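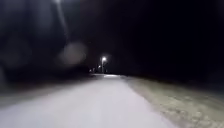

The path after dark, with the grass verge on the right and trees or dense vegetation on the left.

Path lighting between Hayes and Garnham to be measured again in October

11 Sep 2002

The paved path between Hayes and Garnham will be surveyed a second time in October, after the first set of night readings showed a large difference in light level between one stretch and the next. The path is shared by walkers and cyclists and has no painted center line.

The first survey was carried out by Drurkon, the contractor hired by the Sanolby parks office. Readings were taken at ground level at 104 points along the pavement. At 61 of those points the light met the level set in the office's own design sheet. The rest fell below it, and nine gave no usable reading on the meter's lowest range.

Feven Wolde, who manages paths and trails for the parks office, said the average for the whole route was acceptable but did not describe what a person on the path has to deal with.

"The average comes out fine," Wolde said. "You can have a very bright patch of pavement and a very dark one and they cancel out on paper. The eye doesn't work that way. You come out of the bright part and for a few seconds you see less than you would have with no light at all."

The report treats the pavement and the ground beside it separately. Pale paving returns much more light than grass, so a path can look well lit while the edge remains hard to judge. Drurkon lists this as a concern where the grass grows up to the pavement with no curb. Cyclists who drift wide on a bend may not see the edge until a wheel is on the turf, the report says.

Trees are the other item. The tree side of the route was measured at the pavement edge and again one yard out, and the second reading was lower at every point tested. The report recommends trimming low growth back from the pavement before any equipment is changed, then measuring again. Leaf cover affects the result, and the first readings were taken with the trees in full leaf. The October readings will be taken at the same points, starting at the Hayes end, with the same meter and at the same height.

No new poles are planned at this stage. The office is looking at three changes that can be made with what is already installed: lowering the output of the brightest fixtures, turning some of them so that less light lands directly below, and replacing clouded covers. A trial of the first two will run on a 287-foot section near the Garnham end. Part of the section is on a curve, which Wolde said was the reason for choosing it.

An edge line in white paint has also been suggested. Drurkon's report makes no recommendation on paint – it notes only that a white line on a light surface gives poor contrast at night and that a darker edge strip would need to be priced separately. The parks office has not asked for that price.

The path will stay open during the trial. Users may find the test section dimmer than before on some evenings, as the output will be stepped down in stages and held at each stage long enough for a full set of readings. Signs will be posted at both ends of the section. Cyclists are asked to use a front light for the whole route, including the parts that seem bright enough to do without one.

Trimming is scheduled ahead of the survey and will be done in daylight, working from Garnham toward Hayes. Short closures of one side of the path are possible while cut material is cleared. The grass verge will be mowed on its normal schedule. The report had asked for the clumped areas next to the pavement to be leveled, but that work has been put off until the ground is softer.

Results from both surveys will be printed side by side in the next path maintenance summary, with a drawing showing each measuring point. Comments on lighting at particular spots can be left at the Sanolby parks office. Wolde asked that people give the nearest entrance and the time of night – "the path is too dark" is hard to act on without them.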